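Notebook entry — July
Project: Plendevo hand and object tracking, egocentric stream
Entered by: Khang Ngô
Session start: 9:40 a.m.

Purpose. To determine why the grasp-phase segmenter continues to merge separate contacts when both hands reach the floor at the same moment, and to decide whether the correction belongs in the contact head or in the association step that follows it.

Configuration. Perception build from the Furcombe branch, unchanged from the previous entry except for the clip loader. The loader previously dropped the final partial window of every clip. It now pads that window and sets a mask. All earlier scores on short clips should be treated as provisional until they have been run again.

Test set. 300 clips from the household subset, all containing thin-walled or transparent objects. Labels were exported from Dollo in the revised schema, in which each hand carries its own contact field. The old shared field is still read by two of the plotting scripts. Those scripts must not be used for this comparison.

Run 1, baseline. The association step assigned both hands to a single object track in 32 clips. I reviewed each of these by hand. The object detector had usually proposed two boxes, and the second box was then removed by overlap suppression. Flattened bottles are the most frequent case: the boxes are long, they lie close together, and the fingers cover much of each outline.

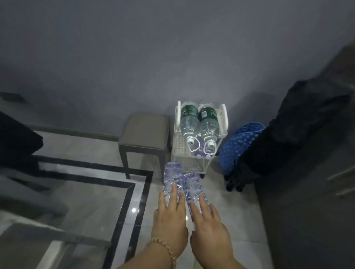
The suppression threshold was therefore the first item examined. Raising it restored the second track in most of the affected clips, but it also produced duplicate tracks on large rigid objects, and the planner downstream treats a duplicate as an obstacle. A single global value is not acceptable for this reason.

Run 2, hand-conditioned suppression. Two overlapping boxes are now both retained when each is the nearest candidate to a different hand and the two palm centers are farther apart than the set margin. Otherwise the original rule applies. Merged assignments fell from 32 to 18. No new duplicates were found on the rigid objects. Processing time per window did not change by an amount I could separate from normal variation.

Remaining failures. Most involve crossed wrists, where the left and right labels exchange for several windows and the margin test is then applied to the wrong pair. The Polishchuk smoothing filter was tried on the wrist positions. It shortened the exchanges but delayed contact onset, and I have left it disabled. A further group shows transparent objects on pale flooring with a weak depth return. These are a detector matter and are outside the scope of this change.

Note on the margin. The value is presently expressed in pixels and will not transfer to a different lens. It should be converted to a fraction of palm width before the branch is merged — the palm width estimate is already available in the hand message, field 4, and needs no additional computation.

Actions.
Convert the margin as described and repeat Run 2 with the same seed.
Correct the two plotting scripts so that they read the per-hand field.
Run the complete set of nearly 2000 clips overnight with the padded loader.
Record crossed-wrist cases under a separate tag in Dollo.

Session closed 4:15 p.m. Configuration files and the reviewed clip list are stored with the Run 2 output.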